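Amerley Odoi has spent most of July on a spreadsheet. Robot arms, bench space, spare fingers. She runs equipment planning at Prokton, which wants to offer dish handling to small caterers, and she had 30 minutes for us between calls.

First question, the obvious one. Buy or lease?

"Lease the arm, buy the gripper," she says. "Everyone gets it backwards. The arm holds its value. The fingers are what you go thru."

Her budget line for fingers is 46 sets a year. Finance wanted 3. "We had a talk," she says. Jarrah McKinnon, who does the bench work, backed her up on it.

What about the cheap quotes? She got one from Skurton, one from Gilchrist. Neither included a wrist camera, neither included install. "Ask what's in the box. Then ask again in writing."

And test pieces, which people forget to budget for at all. Real bowls, real glaze, some of them marked up so staff can tell one from another. McKinnon put in for 255 pieces and got them, tho not all at once.

"Shiny stuff is hard," McKinnon says. "You want to find that out before you sign, not after. So bring your own dishes to the demo."

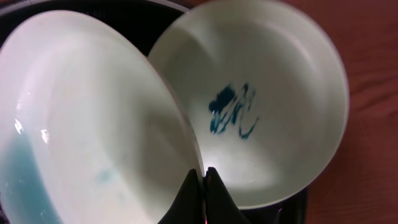
Two white bowls at the gripper, seen from the wrist. The one on the right has dark teal marks inside.

Next for Odoi is the service contract. She wants a loaner arm written into it, and a named person to call. Still waiting on teh second draft.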